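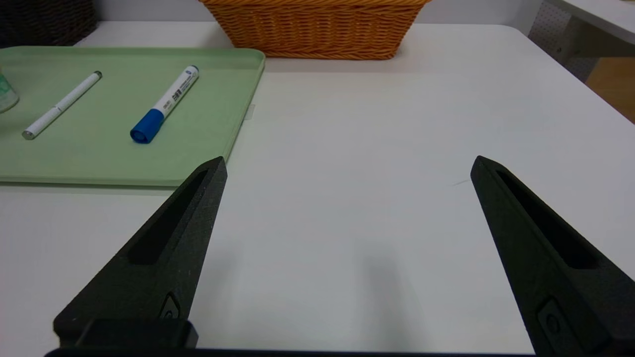
Pens on a tray, baskets at the back: one shop owner on keeping a work table clear

The woman who runs Gokora, a small mail-order stationery business, used to lose a pen every day. She now teaches a Tuesday evening class on setting up a desk or a craft table, and she says most of what she teaches comes from that time.

"I had pens in mugs, pens in drawers, pens in my coat," she said. "I sell pens. I had 314 of them in the building and I was signing for packages with the driver's."

We talked in her packing room in July, during the slow part of the afternoon. She packs orders at a white table, and she writes a short note by hand for each one. Last year that came to a little over 2,000 notes. She started the business in a spare bedroom and moved to the present room when the stock no longer fit in the closet.

Her first rule is that the pens in use lie flat on a tray. She doesn't like cups.

"A cup takes anything you drop in it," she said. "Scissors, a ruler, a dead battery. You can't see what's at the bottom. With a tray you see the whole thing, and when it's full it's full."

She keeps it to what she needs for the job in front of her, usually one fine pen for writing and one marker for labels. The rest go back in stock or in a drawer. When a pen starts to skip she throws it out the same day. This is the part her students argue with most. People will keep a bad pen for years, she said, and pick it up every morning and put it down again.

The color of the tray matters to her more than I expected. She had a white one before the green, and she kept setting things down half on it and half off.

"On a white table you want an edge you can see," she said. "It doesn't have to be bright. Mine is pretty pale. But my hand knows where it is now."

She likes a rim, too, as long as it's low. Pens roll. A high rim means you have to pick them out with your fingertips, and she does that motion hundreds of times a week.

Baskets are the other half of the system. She prefers woven ones, and she puts them at the back against the wall, where they take the things that have no good shape for a tray. In her case that is mostly ribbon ends, spare tape and the small cards that go in with gifts. She does not label them.

"I tried labels. I had a Jokus label maker, and I spent a whole weekend on it," she said. "Then I changed what went in the baskets and never changed the labels. So for a year the one that said TAPE had string in it."

She said the mistake people make with baskets is buying them first. A student in her spring class came in with eight, all matching, and nothing to put in most of them. Her advice is to leave things in a pile for a week and see what size the pile is. Then go look for a basket.

Color is not something she worries about here. One of hers is a light orange-brown and another is dark, and they were bought years apart. The dark one sheds a little and she vacuums under it.

I asked about the pegboard. She said she is less sure of it than she used to be.

"It's good for things you hang up every time," she said. "Scissors, a tape measure. It's not good for things you mean to hang up."

She bought hers from a local hardware store, Nishimura, along with a pack of hooks, and most of the hooks are still in the bag. She thinks 5 is plenty for a person who works alone. The floor of the class is usually split on this – the sewing people want hooks for everything, and the people who mainly pay bills and write letters don't see the point.

The part of the table she cares about most is the middle, where she keeps a gap wide enough for an open box and a sheet of tissue. Nothing lives there. If she gets called away she finishes the box first or moves it to the shelf.

"I don't clean up at the end of the day," she said. "I do it at the end of the box. It takes a few seconds. If I wait until five o'clock I won't do it, because I want to go home."

She keeps a sheet of rules for new students, which she calls Minus. It is one page long and every line on it is something to take off the table. The phone charger is first. The second is any paper that has already been answered. She has printed 1,000 copies and is still on the first box.

The fall class is open now and meets in the same room. Students are asked to bring every pen they own in a bag and a piece of scrap paper to test them on.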